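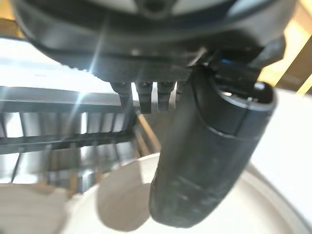

Before the council office can open a public safety case in Truken, the record needs a title, a district and at least one attachment. Open the case form and fill in these fields first. Every attached picture also needs a caption in plain words, for example "four short black prongs in a row, dark gray housing". Do not write only "photo" or "see picture", as the search does not find such captions.

1. Click **New case** and choose the district from the list.
2. Type the title. The limit is 100 characters, spaces included.
3. Drag the files to the **Attachments** box. You can add up to 11 files to one case.
4. Write the caption under each file and press **Save draft**.

 **Note:** A draft is visible only to you and to the district clerk. Council members do not see it yet. 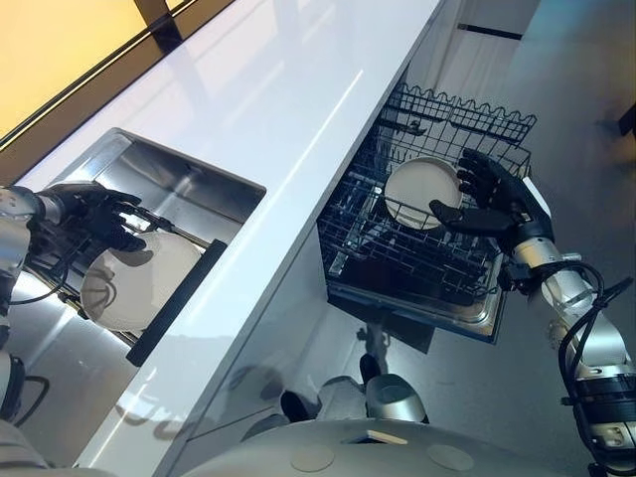 5. Select the reviewer. In the Murkness office it is Ciarán Daly for police matters and Aatos Pelkonen for all others.
6. Press **Submit**. The case receives its number, such as 1,629, and the reviewer gets an e-mail.

**Caution:** After submitting, the title and the district are locked. If the district is wrong, ask the reviewer to return the case. Do not make a second case on the same matter, because both will appear on the public agenda.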